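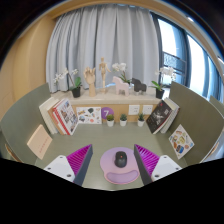 Home office safety walk-through, with my comments

Posted 27 Mar 2026 by Somtochukwu Afolabi
173 shares | 3 comments

Search this site Go

I do this check twice a year, once in spring and once in November when the space heater comes out of the closet. My old office at Drodley used to hand us a form for it, and when I went out on my own I kept the form and scribbled all over it until it was mostly mine. A few people asked for a copy, so I typed it up. The checks are in caps and my own results are underneath. Feel free to steal it!

POWER AND CORDS

[x] NO POWER STRIP PLUGGED INTO ANOTHER POWER STRIP
OK. I failed this one last time (the printer was hanging off the end of a chain that started behind the bookcase) and I moved the printer to the other wall.

[x] CORDS NOT PINCHED UNDER FURNITURE OR RUGS
OK after I lifted the filing cabinet. The lamp cord had been under one foot of it, with a flat spot but no break in the jacket. I'm replacing the lamp cord anyway, it's ten minutes with a screwdriver and I like doing it.

[ ] OUTLETS COOL TO THE TOUCH AFTER AN HOUR OF USE
Left one is fine. The right one, by the window, was warm. I've unplugged everything from it and put tape over it until the electrician comes. Please don't skip this check, all you need is the back of your hand.

[x] STRIP HAS A WORKING RESET SWITCH
OK.

HEAT AND FIRE

[x] SPACE HEATER AT LEAST 3 FEET FROM ANYTHING THAT BURNS
OK, and I mean curtains, paper, the dog's bed, the chair with the sweater on it. I marked the distance on the floor with painter's tape and it has stayed put all winter.

[x] HEATER PLUGGED STRAIGHT INTO THE WALL
OK. Mine is an old Urel on the 1000 watt setting and it still gets its own outlet.

[ ] SMOKE ALARM TESTED THIS MONTH
I pressed the button and got a sad little chirp. New battery is on the shopping list. Marking this open until it's in, because "on the list" was what I wrote last November too.

[x] EXTINGUISHER GAUGE IN THE GREEN
OK. It lives by the door now. It used to be behind the desk, so I'd have had to reach past a fire to get it, and I can't believe I had it there for years.

FLOOR AND EXITS

[x] CLEAR PATH FROM CHAIR TO DOOR
OK, once I carried out the boxes from Adeleke. (Paper samples. So many paper samples.)

[ ] RUGS LIE FLAT
Corner by the door curls up again. The double-sided tape I bought lasted three weeks. I'm going to try one of those rubbery pads underneath, and if anyone has a brand they like, please tell me in the comments.

[x] NOTHING HEAVY STORED ABOVE SHOULDER HEIGHT
OK. Binders went down, yarn went up.

DESK AND CHAIR

[x] CHAIR LOCKS AND ROLLS PROPERLY
OK. One caster had a truly disgusting amount of hair in it.

[x] MOUSE AND KEYBOARD CLOSE ENOUGH THAT ELBOWS STAY IN
OK. If you use a wrist rest, park your palm on it between bursts of work and lift off while you're moving the mouse. I leaned on mine all day for a year and my wrist let me know.

[x] TOP OF SCREEN AT OR A BIT BELOW EYE LEVEL
OK for me, but if you wear progressives, go lower. My sister does and her neck was a mess until she dropped the monitor.

[x] NO GLARE ON SCREEN AT THE BRIGHTEST TIME OF DAY
OK with the blind half down.

STILL OPEN

Warm outlet: electrician booked, stays taped until then.
Smoke alarm battery: today, I promise.
Rug corner: see above, send help.

I'll update the boxes when they're closed out.

Comments (3)

Udetti: The outlet check got me. Mine behind the couch was warm too and I'd never once thought to feel it. Calling somebody.

PaperAndTwine: For the rug, cut the pad an inch smaller than the rug all around or the edge curls worse. Ask me how I know!

Somtochukwu Afolabi: Ooh, thank you, I would have cut it exactly the same size. Battery is in, by the way.

Related posts
What I keep in the junk drawer by the fuse box
Changing a lamp cord, step by step
Spring checklist for the garage and shed
Is my desk chair worth fixing?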